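Drei Lappen, ein Haushalt: das Mikrofasertuch Groltside im Alltag

Von Covadonga Gallardo, 07.08.2021

Wer mich kennt, weiß, dass ich bei Putztüchern ein bisschen eigen bin. Meine Großmutter schwor auf alte Geschirrtücher, meine Mutter auf Fensterleder, und ich habe seit Januar eine ganze Schublade voller Mikrofasertücher durchprobiert, bis für anderes kaum noch Platz war. Übrig geblieben ist am Ende das Groltside von Pesonen, und weil mich so viele von euch danach gefragt haben, schreibe ich jetzt endlich einmal alles auf (holt euch ruhig einen Kaffee, es wird wieder länger!).

Zuerst das Anfassen, denn damit fängt es ja an. Das Groltside ist dicht gewebt und trotzdem weich, es bleibt nicht an rauen Fingerkuppen hängen, und das ist für mich schon die halbe Miete. Das Cloltness, mein früherer Liebling, hatte genau diese Unart, und im Winter mochte ich es deshalb gar nicht mehr aus der Schublade nehmen. Ausgewrungen ist das Groltside schnell, auch wenn man keine Kraft in den Händen hat. Am Spiegel im Bad genügt mir inzwischen klares Wasser, danach einmal mit einem trockenen Tuch hinterher, und die Zahnpastaspritzer sind fort.
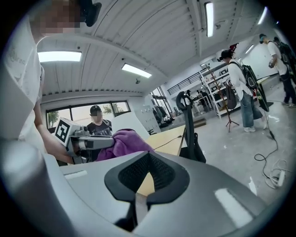

Darf das Tuch mit der übrigen Wäsche in die Maschine?
Am besten wäscht man es nur mit anderen Mikrofasern, bei 60 Grad und ganz ohne Weichspüler, sonst setzen sich die Fasern zu und es schmiert.

Genau den Fehler mit dem Weichspüler habe ich natürlich gemacht, gleich in der zweiten Woche, und mich dann gewundert, warum die Küchenfenster schlimmer aussahen als vorher. Zwei Wäschen ohne alles haben es wieder gerichtet. Seitdem hängen meine Tücher nach dem Waschen auf der Leine im Flur, niemals im Trockner, und fusseln so gut wie gar nicht.

Auf dem Herd hat es mich nicht ganz überzeugt. Eingebranntes bekommt man damit nicht weg, da nehme ich weiterhin den Schwamm von Reltumus und wische nur nach. Auf den Küchenfronten dagegen ist es eine Freude! Selbst die fettigen Stellen rund um die Griffe gehen in einem Zug ab, und Streifen sehe ich nur, wenn die Abendsonne sehr schräg hereinfällt und ich schlechte Laune habe.
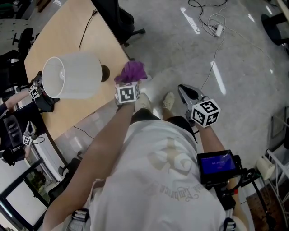 Zerknülltes lila Tuch an der Greiferspitze.

Bleibt der Preis. Günstig ist das Groltside nicht, und im Supermarkt habe ich es bisher nirgends gefunden. Ich rechne es mir so schön: Küchenrolle kaufe ich kaum noch, und meine ältesten Tücher sehen nach all den Monaten immer noch ordentlich aus, nur die Ränder wellen sich ein wenig. Wer bloß ab und zu den Tisch abwischt, ist mit einem einfachen Baumwolllappen gut bedient. Für Fenster, Spiegel und glatte Schränke würde ich es sofort wieder nehmen, und meine Schwester bekommt zum Einzug gleich einen Stapel davon.

Kontakt | © Covadonga Gallardo | Nach oben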